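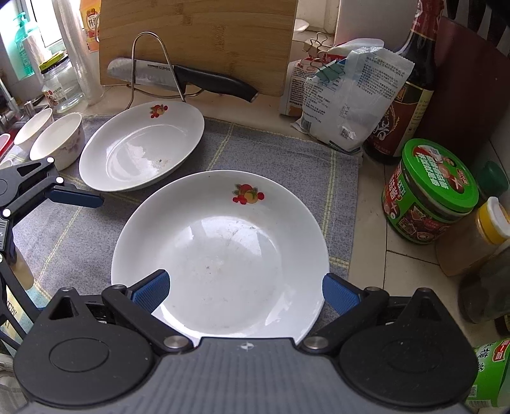 Ticket: Adisis dishwasher, upper spray arm not turning
Opened by: Noemi Gentile
Assigned to: Wenche Lundgren
Status: Open - part on order

6th April. Customer reports poor results on the top rack since the filter was changed. Lower rack normal. Program used: Eco, 140 minutes.

Checks done by customer:
Filter removed, rinsed, refitted. No change.
Arm spins freely by hand.
Salt and rinse aid full.

WL: Please run Quick 30 with the top rack empty and note the arm position before and after.

NG: Done. Arm in the same position both times. Error E8 at the end, cleared on restart.

WL: E8 on this model is the diverter valve - the motor is fine if the lower arm still runs. Valve ordered from Orlandini. Use the lower rack only until it is fitted.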